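# Justevwood Chapel Records

A transcribed index of the registers kept by the Methodist chapel at Justevwood and its daughter congregation at Grurkum. Compiled by Ghizlane Ragab.

12 shares - 3 comments

## Contents

The index holds 3000 entries taken from 49 bound registers. Baptisms and marriages are complete. Burials are partial: 50 pages of the second burial book are stuck together and have been left out until a conservator can look at them.

Each row is one event. Columns are `register`, `page`, `event`, `surname`, `forename`, `minister` and `note`. Dates are held in `event_date`, with the year first. Where the clerk gave only a feast day, the feast day is kept in `note` and `event_date` is left blank.

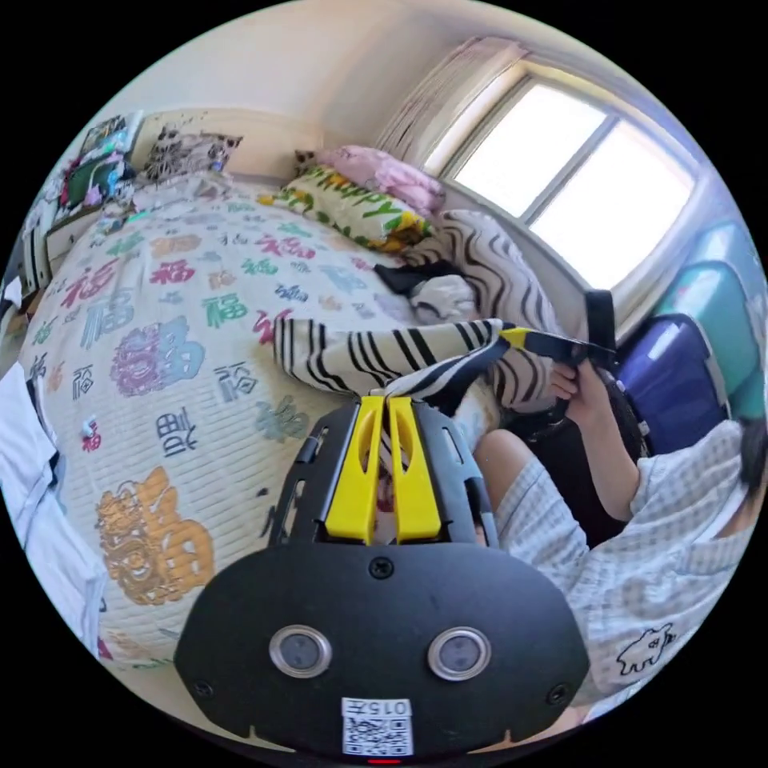 Surnames are spelt as written. No attempt has been made to merge variants, so a family may appear under several forms. The separate file `variants.csv` lists 201 suggested pairs - treat these as hints, and check the page before relying on one.

## Known problems

- The minister's name is missing from most Grurkum baptisms.
- Register 14 has two pages numbered 31. They are entered as 31a and 31b.
- Latin notes in the oldest book were copied but not translated.
- Marriages held at Sarov Street during the roof repairs appear under Justevwood.

## Access

Entries for people who may still be living are withheld. Requests to see the originals go to the Thongdee Reading Room, which holds the registers on deposit and is closed throughout July.

## Changes

Monday, November 27, 2023 - corrected page references in registers 8 and 9; added the `note` column to marriages.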